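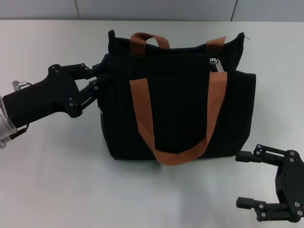 Trallberg, 2nd July

Gripper comparison on soft goods: frequently asked questions

These are the questions we get most often about the bag trials, in which two pairs of grippers are being compared on the same two-armed station. The page is updated when something changes in the set-up.

Which grippers are being compared?

The Peris parallel-linkage gripper and the Desmet sliding-jaw gripper. Both are two-finger electric types. The Peris fingers swing on small bars and pivots, so the tips move in a slight arc as they close. The Desmet jaws travel in a straight line.

Why a tote bag?

We wanted something thick enough to stand up by itself and soft enough to give way when pushed. The black canvas-like tote does both. It also has webbing handles in a rust-orange colour, and the front one hangs down over the bag in a loop, where it can get in the way of a badly planned grasp. Boxes and tins were covered in the March round and told us very little about the fingers.

Do both arms grip at the same time?

No. The left arm takes hold of the side of the bag first, near the top corner, with the edge of the fabric between its fingers. The right gripper waits open on the other side until the operator calls for the second grasp. Closing both at once pushed the bag out of shape with either make, and we dropped it from the test sheet.

How many trials does each gripper get?

104 grasps per pair, split evenly between side grasps and handle grasps. The bag is stood up again by hand before each one. If it falls over before contact, the trial is repeated and the fall is written in the notes column.

What counts as a failed grasp?

Any of the following:
The fabric slips out during the lift.
The fingers close on air.
The arm stops on its force limit.
The operator has to step in.

A grasp that catches both the handle and the side is marked separately. It is not a failure, but it is left out of the slip figures.

What are the results so far?

Only the side grasps with the Peris pair are finished. Of those 52, 43 held through the full lift. The Desmet pair will be fitted next and we will not publish a comparison until it has done the same set.

Which controller is used?

The Zikent controller, for both arms and both makes of gripper. The closing speed and force limit are set once per pair and then locked. Changing them means starting the set again.

Can the fingertips be swapped?

Yes, on both makes. The current set uses the plain black tips that came with the Peris grippers. Rubber-faced tips will be tried later as a separate set.

Does the white table affect the cameras?

A little. A dark bag on a white top is easy to pick out, but the folds low down on the fabric are harder to tell apart. Exposure is fixed at the start of a session and left alone.

How long does it take to change from one pair to the other?

Allow 14 minutes per arm, including the cable at the wrist. Leave enough slack for the wrist to turn fully, then run the slow rotation check before any grasp.

Can we send in our own bag or gripper?

Bags, yes. Please send two of the same kind, empty, with the handles attached. Grippers need to fit the existing wrist flange and run from the Zikent controller without an extra power supply. Write to the test bench at Trallberg with the drawing first, and do not ship anything until you have had a reply.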